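Cotwood Shared House — Minutes of the Summer House Meeting
Held in the downstairs sitting room, Wednesday, July 3, 2019
Posted to the house page for everyone who couldn't make it

We got going a little after supper, once the dishes were done and the big chairs had been dragged in from the porch. It was a good turnout for such a warm evening, and thank you to whoever brought the plum cake, which was gone before we reached the second item. The minutes of the spring meeting were read and accepted, with one correction: the leak was in the upstairs bathroom and not the downstairs one, as several people who had mopped it up were keen to point out.

1. The pantry

The new shelves from Eide are up and everybody agreed they are a great improvement on the old ones, which had been leaning for as long as most of us have lived in the house. We talked for quite a while about how to divide them. In the end it was settled that each floor gets one shelf, the bottom one is for shared things like flour, rice, oil and onions, and the top one is for party dishes and the enormous soup pot. Open bags are to go into jars or be clipped shut, please, as we have had moths before and do not want them again.

There was a kind word for whoever has been labeling the spice jars. The handwriting is lovely, though there are now two jars marked "cumin" and one of them is certainly not cumin. It was left to the people who do Sunday supper to sniff them and decide.

2. The refrigerator

The Kunditz is still humming at night. The repair shop in Drorness has looked at it and thinks it has a few good years left, and a new one of that size would cost us $1000 or more, so we voted to keep it and put a folded mat underneath. Leftovers may stay for 3 days and should have a date on them. A suggestion that we go to 4 days was discussed at some length — much of it concerning a certain lasagna — and did not pass.

3. Cups and glasses

We are short of mugs again. Everyone is asked to have a look on windowsills and under beds before we buy more. A box of 12 plain glasses was offered by one of the second-floor residents, who is getting married in August and has been given more glasses than two people could ever use. The meeting accepted with thanks and with a good deal of clapping, both for the glasses and for the wedding.

4. Drinks on the wooden furniture

This item took longer than any other, and I have tried to put down the main points fairly.

The round wooden furniture in the sitting room was sanded and varnished over the winter by people who gave up their weekends to do it, and it has come up beautifully. Since then we have had some pale rings, and nobody wants to be the sort of house where you can't put down a drink. At the same time it would be a pity to let all that work go. It was agreed that cups and glasses go on a coaster or a saucer, and that a folded dish towel will do perfectly well if the coasters have wandered off, as they tend to. Hot pans stay in the kitchen.

Bottles were a separate question. Several of us keep a bottle of cold tea or water going all day and carry it from room to room, and it was felt that a bottle is much like a glass once it has been in the fridge.

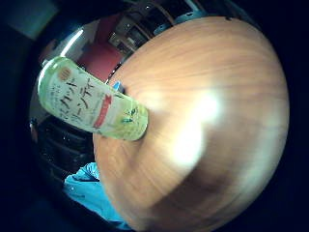

Couldn't we simply keep a tray by the door, one voice wanted to know, so that anything out of the fridge could be stood on it and nobody had to remember a rule at all? This went down very well. There is a tin tray in the hall closet that hasn't been used since the New Year's party, and it will be washed and brought through this week. Somebody then asked what happens if the tray is full, and it was agreed that if the tray is full it is time to take something back to the kitchen.

On the rings that are already there, two remedies were put forward. One was a little furniture oil on a soft cloth, left overnight, and the other was toothpaste, which had some firm supporters and some very firm opponents. We will try the oil first, on a small patch near the bottom, and look at it again before anybody goes near it with toothpaste.

5. Empties

Plastic bottles go in the tall bin on the back step, rinsed and with the labels peeled off if they come away easily. Glass goes in the crate. Please flatten cartons, as the bin was overflowing again last week and the lid blew off into the neighbors' beans. A note of apology and a jar of jam have been delivered.

6. Any other business

The sitting room window sticks in the heat and should be opened from the left side. The blue casserole is missing its lid. A request for a second dish rack was carried over.

Next meeting in August, same room, after supper. Cake is welcome.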